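I bought the Plunda hardware wallet in April of last year, mostly because Zineb El Ouafi wouldn't stop talking about hers, and I've been keeping my small pile of bitcoin on it ever since. So this is a review from somebody who uses the thing, not somebody who got it in the mail last week!

Setup took me 37 minutes, and a good chunk of that was me writing down the recovery words twice (my handwriting is awful and I didn't trust the first copy). The buttons are stiff. The screen is small but sharp, and it shows the full address before you confirm a send — my old Lurkell chopped off the middle, which always made me nervous.

Day to day I mostly like it. You plug it in, type your PIN, check the amount, press both buttons and that's it. The desktop app is fine too, a bit slow to open, and it nags you about updates more than I'd like.

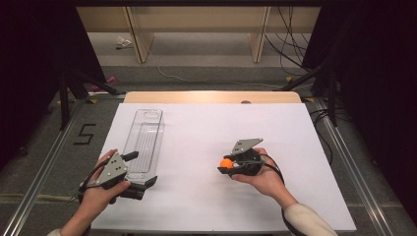 The phone app is another story. It dropped the connection on me 6 times in one evening while I was trying to move coins off an exchange, and I ended up going back to the cable. Support took two days to answer and then told me to reinstall, which I had already done. After the last update it's been better, though I still wouldn't try it in a hurry.

Fees are whatever the network is charging, plus nothing extra if you send from the app. Buying coins inside the app is a different matter. The markup was steep enough that I closed the window and haven't been back.

Would I buy it again? Yes, if you're holding for the long haul and mostly sit at a computer. If you pay for stuff from your phone, Afroza Begum swears by her Pultby and I've borrowed it enough to see why. Four stars from me, and I'd go higher if they fixed those buttons.

Contact | © 2026 Retno Manurung | Back to top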